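Can a robot tidy a shop counter yet? I went to Clullmont to find out

I've spent most of my working life behind one counter or another, so when I heard the Ramalho shop in Clullmont was letting a robot arm have a go at the odd jobs, I invited myself along. Abílio Serrano, who set the thing up, made me a coffee and told me not to expect much before lunch.

The arm is called Hasa, and the jobs are the dull ones: folding tea towels, putting jars back on the shelf, clearing up the little bits of paper that end up everywhere by closing time. The towels were a mess, I'm sorry to say. The jars went rather well (I'd have given it a job on the spot for the jars!). Then came the small stuff, and that's where I pulled my stool closer.

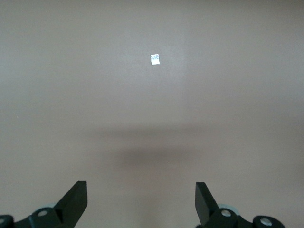

Hasa's gripper open over the surface, with a small white square still to be picked up.

You or I would get a fingernail under something like that and never think about it. Hasa has two stiff fingers and no nails, and it had 30 tries at the bits of paper while I was there. It managed 14. Some of the misses were only by a whisker, and I caught myself leaning sideways in my seat as if that would help.

Margarida Quintela runs the shop and she's less easily charmed than I am. "I could have done the lot while it was lining up the first one," she told me, and she's right. She does like the idea of it working after hours, though, when speed matters less and her feet hurt more.

Abílio wants softer fingertips on it by November and reckons those will make the biggest difference. I've asked to come back and see, and I'm bringing my own tea towels.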